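Why does ice float in your lemonade?

I'm Madalena, and I love cold drinks so much that I once drank lemonade in November with my gloves on. Today I want to tell you what goes on inside the cup, from the ice to the lemon.

Start with the ice
Ice is just water that has got so cold it's gone hard. Water is made of tiny bits called molecules, far too small to see. In runny water they jiggle and slide past each other. When water freezes they hold still in a pattern with little gaps in it, so ice takes up more room than the water it came from. That makes it light for its size – and light things float!

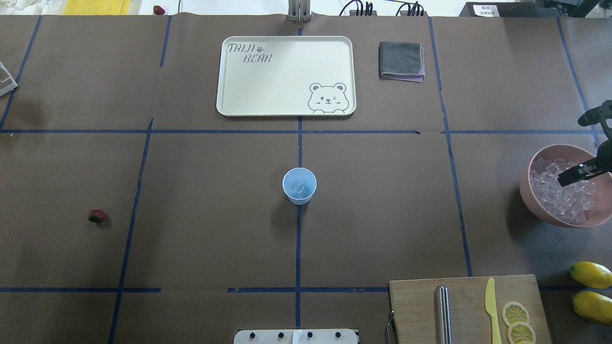

Put one cube in a cup and pour water over it, and up it bobs. Most of it stays hidden under the water, with only a bit poking out of the top. Icebergs do the same, and some of those are more than 300 metres long. Imagine that in your squash.

My friend Attila likes a whole bowl of ice ready before he starts. Cubes heaped together keep each other cold, so they melt more slowly than one cube all by itself.

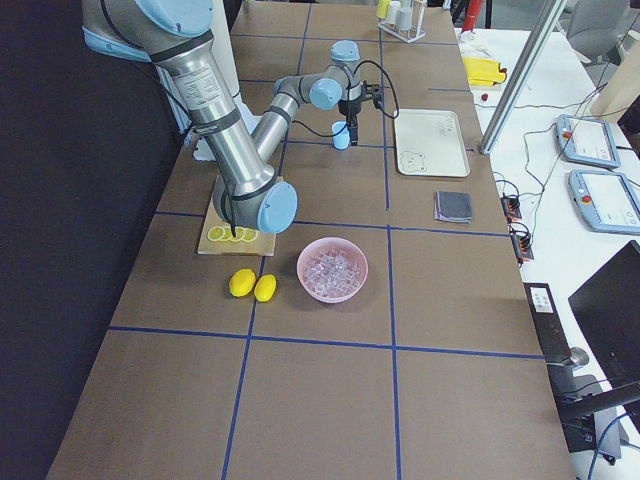 Now the lemon
Ask a grown-up to help you cut it. If you slice across the middle you get a round, and inside the round there's a wheel of segments. Each segment is packed with tiny juice pouches. The juice is sour because it has citric acid in it, and your tongue is very good at noticing acids (mine makes my whole face scrunch up).

The yellow skin has a job too. It holds a smelly oil, and if you scratch it with a fingernail you'll get a whiff straight away.

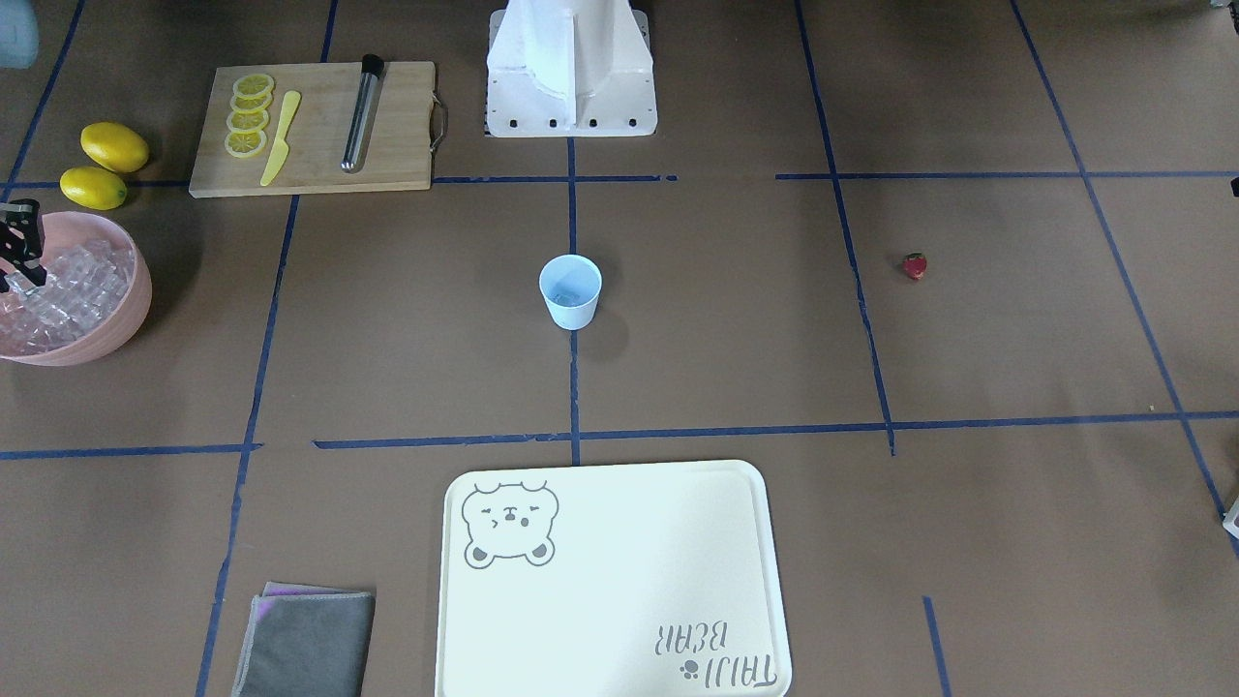 Some people squash the lemon with a muddler, a sort of stick for mashing fruit in the bottom of a cup. Press and twist, and out comes the juice. Add a spoonful of sugar and stir it in before the ice goes in, as sugar dissolves much more slowly in very cold water. Then fill up with water, drop in your cubes and have a good slurp.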